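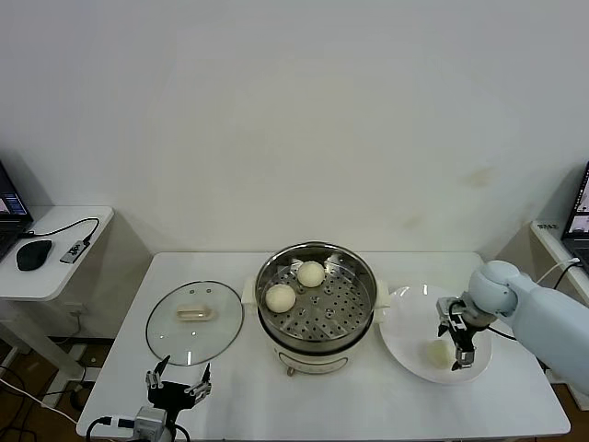
Slide 1. Steamer, lid off, buns spaced out.

Leave this one up while people find seats. Title is "Steaming Buns on a Small Table", Ganska Home Cooking Night, Clekuvcombe branch library. Say hello, washrooms down the hall on the left, tea at the back afterwards.

Start straight in. Why an electric steamer and not bamboo. I like bamboo. Own two. But bamboo wants a wok, wok wants a stove, and half the people in this room told us on the sign-up sheet they've got a bar fridge and one power outlet. Electric sits on any table. Plug, water, dial, done.

Point at the basket. Look at the gap between the buns. One toward the back, one up near the front. People see that and think wasted space. No! Dough puffs up in there. Crowd them and they kiss, then you tear the skins pulling them apart. Skin is the whole point of a good bun.

Lid. Glass one lies flat beside the base, knob on top. Glass good, you can peek without lifting. Ask the room: who lifts the lid? (Hands will go up. Mine too.) Every lift lets steam out and drips on the buns. Tilt it AWAY from you when you do open it. Say that twice, wrists burn fast.

Plate goes right beside the steamer. Not across the kitchen. Have it out before you start, plain plate is fine, single layer. Don't stack warm buns, bottoms go gummy. Stack cold ones all you like.

Dough, quick version, it's on the handout so don't read it all out
- 454 g flour. I use Gaete soft white. Any low protein flour will do, cake and pastry is OK, bread flour gives you a chewy grey thing
- warm water, yeast, spoon of sugar, bit of oil
- knead till smooth. Longer then you think
- first rise 60 minutes, less in a hot kitchen
- knock back, shape, short second rise on squares of parchment

Parchment question always comes up. Yes, use it under raw dough. Cut it a bit smaller than the bun or it blocks the holes. Cabbage leaf works too, tastes nice.

Timing. Water already steaming before buns go in. Then when they're done, heat off and WAIT 3 minutes with the lid on. This is the bit I skipped for years and got wrinkly collapsed buns every time. Cold air hits them, they sink. Pause here, let them write it down.

Click.
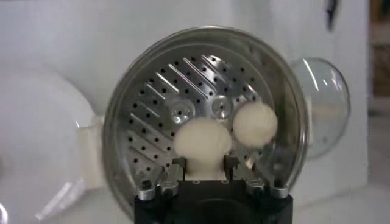
Slide 2. Perforated steel, up close. Holes in rows, ridges across.

OK the boring slide. Cleaning. Ask them to look at how many little holes there are and then think about dried dough in every one.

Steel like this forgives a lot but the ridges catch starch. So: soak first, warm water, drop of dish soap, leave it through supper. Then an old toothbrush, WITH the ridges and then across. Hold it up to the window, check for light through the holes. Blocked holes = one bun cooked, its neighbour still doughy on the bottom.

Round raised bits near the middle, go round the rims with the corner of a cloth. Gunk sits in there.

No steel wool. Scratches and then everything sticks worse. Hard water spots: vinegar, rinse, dry with a tea towel straight off. Same vinegar in the base for scale, read your own manual on that, models differ. The Brakar descaler sachets are okay too, just dear for what they are.

Dry all of it before it goes in the cupboard, lid not clamped on or it smells.

If there's time (probably not)
- freezing: cool right down, tray in the freezer, bag after. Re-steam from frozen, no thawing
- colour: a slightly yellow bun is usually the flour. Yellow spots, baking powder not mixed in
- fillings are next month, don't get drawn into fillings

Handout is on the library site, file no. 892, or grab paper ones by the door. Questions. Then tea. Turn projector off, return HDMI thing to desk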